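2018-01-24

Long one tonight, and my thumbs hurt, so forgive the handwriting (future me, I'm talking to you). The gripper is finally a thing you can hold and squeeze and have it squeeze back. I've been calling it Comance since August and I'm too attached to the name to change it now.

Most of the morning went on the left finger. It was dragging again, same as before, and I had the whole linkage apart on the bench at Colthorpe before I found a burr inside one of the pivot holes. A tiny thing! I'd already blamed the spring, the screw and the glue. Four minutes with a round file and it swung like a gate. Then I dropped a washer behind the radiator and spent much longer than that fishing it out with a magnet on a string.

The right side I left alone. It works, I'm not touching it.

After lunch I wanted to try it on cloth. Blocks are easy, blocks sit there and let you grab them. Cloth slides off, or bunches up, or you get two layers when you wanted one. So it was the pink knit, the one with the bumpy rows, on the patterned sheet with the dogs all over it. I like that knit for this because the bumps give the pads something to bite. The white one with the black edging is thinner and I'm a bit scared of it.

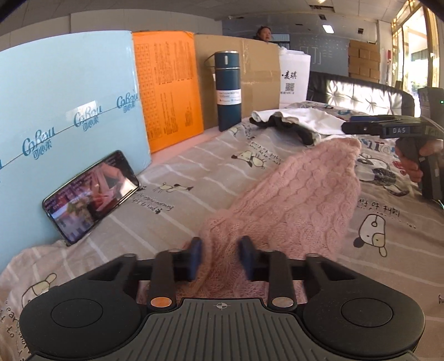
## What I wrote on the back of the parts list

Seven tries on the knit. Three were decent, the rest I'd rather not discuss. The good ones all came in low, with the pads nearly flat to the sheet before I squeezed. When I came down from above I mostly pinched air — or sheet, and then a cartoon dog came up with the sweater.

The pads want to be grippier. Krawczyk's catalog has a softer rubber strip, item 284, and I keep putting it in the basket and taking it out again. I think tomorrow I just buy it.

Also the handle. My wrist was complaining by the end, and I'm pretty sure the grip angle is too steep. I could print a wedge for it, if the printer at Colthorpe is free and if somebody has cleared out whatever got stuck in the nozzle.

Wrote the new spring length inside the lid of the screw tin so I can't lose it. Haven't answered the Baleddale people about the open bench night yet. I want to say yes, but I'd want the wedge done first, and the white cloth at least tried once. Going to bed with the window open, the whole room smells of machine oil.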